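Fornimus releases teleoperation package for plate-handling arms

Fornimus has released Sopacua, a software package that lets an operator teach a lab robot arm a plate-handling task by remote control. The first version, out in August, supports a single arm with a two-finger gripper and runs against either real hardware or a simulated bench.

The operator steers the gripper with a handheld controller. Sopacua records joint angles, gripper opening and the operator's commands at 20 samples per second, together with the video from each camera in use. Every run is stored as one demonstration. Runs can be trimmed, tagged as good or bad, and exported for training.

Hand guiding is also supported. In this mode the arm's motors compensate for gravity and the operator moves the wrist directly. Fornimus recommends remote control for work near the plates, where a hand on the arm tends to block the side camera. Hand guiding is limited to real hardware.

The company tested the package with its partner lab, Rakivach, on one task: approach a well plate from above, close on it, lift it clear of its holder and set it down in a second holder. Operators recorded 800 demonstrations, most of them in simulation. According to Palesa Mtshali, who led the work at Fornimus, new operators needed 10 practice runs before their recordings were usable.

"The approach is the hard part to record well," Mtshali said. "People slow down a lot over the plate, and the trained controller then slows down in the same place. We added a speed trace to the review screen so they can see it before they save."

Izzati Chong, automation lead at Rakivach, said the lab had previously programmed each holder position by hand with a teach pendant. The older method is still used there for fixed transfers. Sopacua is being tried on benches where holders are moved between runs.

The simulated bench is supplied as a separate download named Drasine. It includes the arm model, a perforated board and a set of plates and holders. Board position and lighting can be varied between recordings. Support for a second arm is planned for version 9 of the controller firmware.

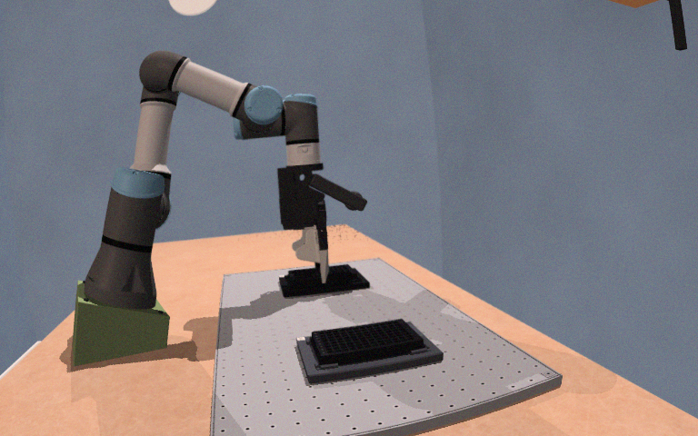 Can demonstrations recorded in simulation be combined with ones recorded on a real arm?
Both kinds use the same file format and can go into one training set, provided the sample rate and gripper settings match.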